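Vallalton, jornada de puertas abiertas, 02/11/2022

Notas rápidas, que mañana salgo otra vez y si no lo escribo hoy no lo escribo.

Llegamos tarde, autobús lleno, lloviendo. La antigua hilatura está a 6 km del pueblo y no hay ni una señal. Nos recibe Neusa Guimarães, que lleva la parte de tintes. Entrada gratis, grupo grande, demasiado para los pasillos.

Primero la nave de cardado. Ruido tremendo, no oí casi nada de la explicacion. Lana de la comarca, lavada allí mismo. Luego los tintes: cochinilla, gualda, índigo. El baño de cochinilla a 70 grados y sin prisas, según Neusa. Huele a establo y a vinagre, me encantó. 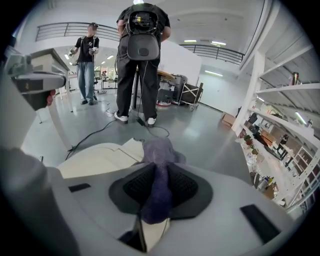
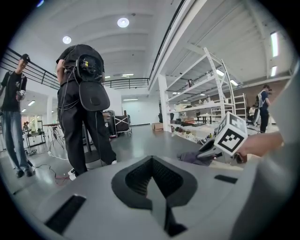 En la primera, la tela morada; en la segunda, una mano con el cubo blanco y negro.

Después, charla de Géza Vida sobre telares. Larga. Buenísima la parte de los muestrarios, 98 páginas cosidas a mano, se pueden hojear con guantes. Me quedé con ganas de más rato ahí y menos diapositivas.

Tienda pequeña, ovillos caros pero bonitos. Compré dos grises y me arrepiento de no haber pillado el mostaza. Café malo, bizcocho muy bueno.

Repiten en diciembre, con taller de fieltro. Hay que apuntarse antes y llevar botas, el patio es un barrizal. La vuelta, en el coche de Da-eun Won, que si no allí seguiamos.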